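Moisture in the air line, again
2020-03-06

The moisture problem in the blast cabinet came back in the cold weather, so I finally sat down and logged it properly. The symptoms were the usual ones: media clumping at the pickup, a surging pattern at the nozzle, and a fine crust inside the hose near the first fitting. I had been blaming the media. I was wrong.

The setup, for anyone who has not read the earlier posts. The cabinet is an Oltano siphon-feed unit, bought used. The compressor sits in the lean-to on the other side of the wall, and air comes through the wall in half-inch pipe to a Cleltia filter and regulator mounted on the cabinet leg. Media is 100 mesh glass bead for almost everything. I run it at 74 psi, measured at the regulator with the trigger held. Static pressure reads higher and should be ignored.

The filter was doing its job as far as it could. A filter of this type takes out liquid water. It does nothing about vapor, and air straight off the tank is still warm enough to carry a lot of vapor past the bowl. It then cools in the hose and drops the water there, downstream of the only thing that could have caught it. The crust by the first fitting should have told me this a year ago.

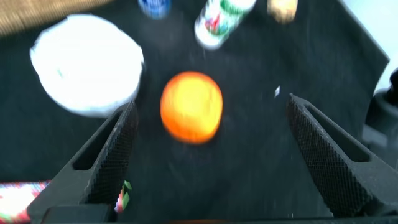 An orange on dark cloth.

I made two changes. The first was to move the filter. It is now at the far end of the pipe run, after the air has had a chance to cool, and the pipe slopes back toward a drip leg with a ball valve at the bottom. Slope matters more than length. My old run had a low spot in the middle where it dipped under a shelf, and when I opened it up there was standing water in it.

The second was a desiccant canister between the filter and the cabinet. I used the Yap canister with the clear bowl, filled with indicating beads. Put it after the filter, never before, or liquid water will ruin the beads in an afternoon. They can be dried in an oven on low. Check the bag for the temperature limit, as the colored ones vary.

Results so far. Before the change I was clearing the pickup tube several times per session. After it, I got through a full set of brackets without stopping. The pattern on scrap plate is even from edge to edge, and the finish is more consistent than I have had from this cabinet. The compressor is rated for 2,000 hours between major services and I am nowhere near that, so I don't think worn rings are adding oil to the mix, but a white rag held over the open line came up clean in any case.

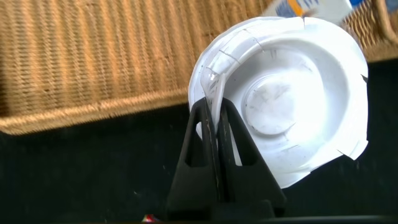 White plastic, scuffed in the middle and rough along the rim.

What I have not solved is dust. The cabinet came with a bag collector that leaks at the seam, and after a long run there is a film on the inside of the window that no amount of draw seems to clear. I am looking at a Clelinlow cartridge unit. The cheaper model is listed at 3,000 cubic feet per minute, which is far more than a cabinet this size needs, and I suspect that number was taken with no filter fitted. Too much draw is a problem of its own – it pulls good bead out along with the fines, and you end up feeding the collector instead of the gun. An adjustable gate on the inlet would handle that.

If I go ahead, it will be in May, when the lean-to is warm enough to work in. I also want to replace the ceramic nozzle with a carbide one and measure the bore before and after. The present nozzle has opened up enough that the compressor cycles more often than it used to, and more cycling means hotter air, and hotter air means more water in the line.

Drain the tank after every session. I leave the valve cracked open overnight.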